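Notebook, bench 2 — July, started 9:40

Quote from Vadari came in overnight and I am so pleased with it. Second pair of hand-held grippers, spare fingers, the longer cable set. Everything fits under what we asked for, even with the shipping, and Leif Thygesen says he'll sign this week if I get him one clean page. So this is me thinking on paper before I write the clean page.

What we have now: one working pair, shared between bag handling and Yevdokiia's box folding. She gets mornings, we get what's left. We lose a good chunk of every afternoon to swapping fingers and recalibrating. A second pair fixes that by itself, before we even talk about arms.

Fingers are the part I keep going back and forth on. The stock black ones are fine on anything with some body to it. Clear vinyl is a different animal — it's shiny, it folds where it wants to, and the cameras get a lot of glare off it. I love this bag as a test object for exactly that reason. If a policy can deal with a see-through wall and soft straps it can deal with most of what Conceição wants to send us.

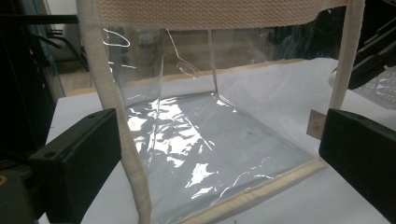 So, softer pads. Fredy Sánchez priced them two ways: 30 per set from Kukik, or cast our own. I like casting, but we all know who ends up casting them at 7 pm. Put Kukik pads on the list, four sets, 120 total. If they tear early we can go back to the mold idea.

Lighting: two diffused panels at 102 each. Tymofii thinks one is enough if we move the table. Maybe! I'd still ask for both, glare is going to eat more of our time than anything else on this page.

Storage drives, 176 for the pair. Not exciting, needed anyway.

Adds up to 500 outside the Vadari quote. Leif gave us 700 for small stuff, so 200 left over. Radymyr Tymoshchuk wants that held back for test objects and I agree completely: more clear bags in other sizes, a mesh one, something with a zipper. Hamuvska sells seconds, will write to them.

Still open:
- lead time on the spare fingers, Vadari didn't say
- does the long cable set work with our old pair, or only the new one
- ask Yevdokiia Pavliuk if she wants her own pads

3:15 — Yevdokiia says yes to pads, two sets. That makes it six, 180, and 140 left for objects. Still good. Page goes to Leif tonight.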